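Junmont Puzzle Library Newsletter
June 22, 2023

Care of stickered cubes

The Junmont lending shelf still holds a number of cubes with applied stickers on black plastic. These need different handling from the moulded-colour type supplied by Radska. The notes below replace the sheet issued in January.

Stickers wear first at the corners, where fingertips and table tops meet them. Gloss is a fair guide to condition. A sticker that catches the light evenly can stay in use; one with a dull patch or a raised edge should be reported on the return slip. The black gaps between stickers should be straight and of even width. A gap that narrows at one end means a sticker has crept.
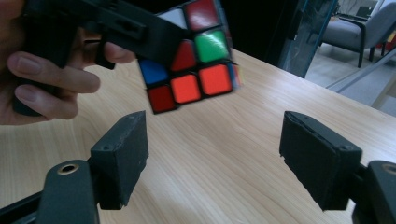 Inspection on return

1. Hold the cube over a table, tilted, with one face towards you. Red and orange are easily confused under warm bulbs, so check them by daylight.

2. Turn each layer through a full circle. Note any layer that catches.

3. Wipe the faces with a barely damp cloth. Do not use spirit cleaners, which soften the adhesive.

4. Leave the cube scrambled or solved as you found it. Cataloguing does not record the state.

Replacement sets

Palen sheets fit the standard size only. Stickers for the smaller cubes come from Noonan in packs of 300, and the current pack is expected to last until the winter stocktake. Members may have up to 5 single stickers replaced per loan without charge. Quote shelf reference 3940 on the slip.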